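Prorndale open day - pre-opening safety checklist, kitchen handling demo
Checked 17 November 2023, before doors. Comments added as we went along.

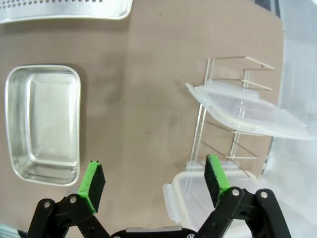
Scope: the demo table, the arm and gripper, the visitor line and the route to the exit. The lecture room and the Stostov stand have their own sheets.

1. Table and items

1.1 Table stable, feet locked - Yes.
1.2 Surface free of spills and grit - Yes. A few smudges and specks on the top, no hazard. Wipe down between groups.
1.3 Metal pans and trays free of sharp edges - Yes. Run a gloved hand round the rims again at lunch.
1.4 Clear dish rack free of cracks - Yes. Clear plastic is hard to see from the side, so the presenter should point it out before anyone comes near.
1.5 Plastic containers and lids only, no glass - Yes.
1.6 Spare lids kept off the table - No at first check. Moved to the cupboard. Closed.

2. Arm and gripper

2.1 Emergency stop tested from the presenter's side - Yes.
2.2 Emergency stop tested from the visitor side - Yes, second attempt. The button had not been pulled out fully after the last test. Label added.
2.3 Speed limit set for public running - Yes. Setting locked, key with the presenter.
2.4 Finger pads secure, no lifting at the edges - Yes.
2.5 Screws on the finger linkages tight - Yes. Check again at midday.
2.6 Cables clear of the full reach of the arm - Partly. One loop hangs low near the base. Tied back, but it wants a proper clip before the next visit.

3. Visitors

3.1 Floor line marked and visible - Yes. Tape is the same roll as August and is starting to curl at one corner. Replace.
3.2 Group size limit posted - Yes, 5 per group at the table.
3.3 Children behind the line with an adult - Sign up. Presenter to say it aloud as well.
3.4 No hand feeding of items to the gripper - Agreed with the Laaksonen presenters. Items are set down with the arm stopped.

4. Room

4.1 Exit route clear - Yes. Coat rail moved back from the Gondton corridor door.
4.2 Extinguisher in date - Yes, tag 917.
4.3 First aid box complete - No. Plasters low, refill requested.

Open at time of signing: 2.6, 3.1, 4.3. Demo may run.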